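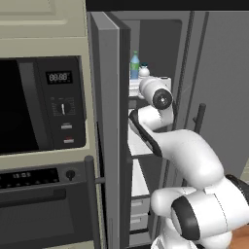
Fridge task in Pavley, arm at the open left door.

4. Running your first fridge batch

By now you've got Pavley installed and the kitchen pack loaded (if you don't, go back to section 3, I'll wait!). I wrote this part after teaching it to two new lab members, so it follows the order they got stuck in.

1. Open the kitchen pack and pick the fridge task. I always start with seed 42 so my numbers line up with everyone else's.

2. Set the episode count to 12. It's tempting to go straight for 1,000, but a short batch shows you a bad config in minutes and the long one takes all night.

3. Turn on layout shuffling. This is the whole point of the method: we change the kitchen and where the bottles stand, keep the policy fixed, and see how far the success rate drops.

Note: shuffle the layout and the viewpoint in separate runs at first. I mixed them in my first batch and couldn't tell which one was hurting me.

4. Press Run and keep the contact log open next to the viewer. What I watch for is the arm touching the door on its way to a shelf. The grasp itself is usually the easy bit. 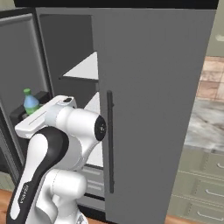
Tomoyo Kobori wrote back on this step that she'd put door contacts in their own column, because a run that bumps the door and still grabs the bottle shouldn't score the same as a clean one. I've come around to that, and the March release of the scoring script does it by default.

5. When the batch ends, open the results file and sort by failure type. Door contact, missed grasp and timeout are the ones you'll see most.

Caution: don't rename the results file while the viewer is open. Pavley keeps writing to the old name and you end up with two halves of a batch (ask me how I know).

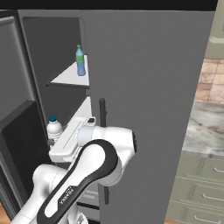

Gripper at the lower shelf, blue bottle on the shelf above.

6. Replay any failed episode by typing its number in the box. If bottles on the lower shelf fail more often than the upper ones, try a smaller wrist step before you touch the policy.

7. Happy with the short batch? Now set the count to 1,000, save the config under a new name, and let it go overnight.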